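Greasing intervals on older wheeled loaders: by the book or by the weather?
Plant & Machinery Forum > Servicing and Maintenance
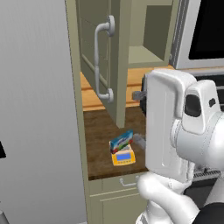

Opening post

hedgerow_hal
Posts: 272

Evening all. I've taken on the servicing for a small yard near Betthorpe and I'm having the time of my life, but I've got a question that I know will start a scrap.

We run two Westerberg loaders, both well past their first flush of youth, and the handbook gives one greasing interval for the lot: bucket pins, lift arms, centre pivot, steering rams. Same figure for everything, all year. The chap before me stuck to it religiously and kept a lovely notebook. But the machines spend half the winter up to their axles in slop at the washing plant, and in summer they barely leave the dry bays. It seems daft to me to treat those the same.

So who works by the book, who works by conditions, and has anyone fitted an automatic system to something this old? I'd love to hear what people do, the more detail the better!

Replies

mudlark_plant

Good question, and welcome to the joys of nipples (grease ones). I go by conditions every time. In the wet we do bucket pins at the start of every shift, engine off, bucket flat on the ground, and pump until clean grease shows all the way round the seal. Dry weather we drop back to the handbook.

The centre pivot I never stretch, wet or dry. Have you ever priced a pivot rebuild? I did one on an older Westerberg over Christmas and the bearings weren't the painful part, it was the line boring afterwards. Lovely job to learn on, mind you, I'd do another tomorrow if someone else was paying.

torque_and_tea

Going to disagree a bit. The book interval is a minimum, fine, but "by conditions" in most yards ends up meaning "when somebody remembers". I've looked after fleets where every driver had his own idea of what wet meant. Write one short interval down that covers your worst month and keep to it all year. Grease is cheap.

Also, please everyone wipe the nipple before the gun goes on. I will be saying this on my deathbed.

mudlark_plant

Grease is cheap, but the driver's time isn't. Ten extra minutes a shift on a bone dry machine adds up, and overdoing it on the smaller sealed bearings will push the lip out. I've seen fan hub seals ruined by keen lads with a battery gun. Lovely clean loaders, grease all over the radiator.

torque_and_tea

Fair point on sealed bearings, they get their own line on my sheet. I was talking about pins and bushes, where the old stuff has to come out somewhere and you want it to.

quarrycat90

Auto greaser convert here, so I'll bang the drum for it! We put a Skostent pump kit on a loader older than some of our drivers and I'm still delighted with it. Little and often while the machine is moving is so much kinder than one big slug when it's parked up. The pins stay quieter and you get a proper collar of grease that keeps the grit out.

It isn't fit and forget though. You need to:

check the reservoir when you do your oil and water
look at every line for rubbing, particularly across the centre pivot where they flex
pull a pin cap now and again to see that grease is really arriving
keep the pump set for the grease you're using, as a stiff grade in January will starve the far end of the circuit

Ours lost the feed to one lower ram pin when a line got pinched. Pump happily clicking away, light on the dash green, pin dry as a biscuit. We caught it because the driver heard it squeak.

hedgerow_hal

This is brilliant, thank you. Quarrycat, how long did it take to fit? And did you do all the points or only the awkward ones?

quarrycat90

Two of us over 2 days, and a fair bit of that was working out hose runs and making brackets. We did everything except the propshaft joints, which still get the hand gun. Route the hoses with the machine on full lock one way and then the other before you clip anything down. We didn't the first time, and we had to redo 6 of them.

old_bushings

I'll be the grump. I took an auto system off. It made the drivers stop walking round the machine, and the walk round is half the value of greasing by hand. You find the cracked hose, the loose bolt, the tyre with a chunk out of it. After we fitted it nobody looked at anything until it fell off.

quarrycat90

I do see that, but surely that's a walk round problem? Ours still have the daily check sheet to fill in. They just come back with cleaner hands.

old_bushings

Your drivers may be better than mine were. Happy to be told it can work, I just wouldn't go back to it on a two machine yard.

pivotpin

Nobody's mentioned the grease itself. What are you using, Hal? For washing plant work I moved over to Onditz, the tacky water resistant stuff, and I'm very taken with it. Much less of it washes out of the bucket pins. Whatever you choose, don't mix it with what's in there until you've checked the two thickeners get along. Some combinations go to soup. Purge it right through if you're changing.

hedgerow_hal

General purpose lithium, whatever was in the store when I arrived. I'll ring the supplier about compatibility before I touch anything.

I think I'm going to start with a winter sheet and a summer sheet, with the centre pivot and sealed bearings listed separately on both. So torque gets his written interval and mudlark gets his weather. Hand gun for now, and I'll look at the auto kit again when one of them is in for pins.

torque_and_tea

Who decides what day winter starts?

hedgerow_hal

Me! First of November, wet or not.

mudlark_plant

I can live with that. Put up some photos of the pins when you strip one down, I'd like to see how the bushes have worn.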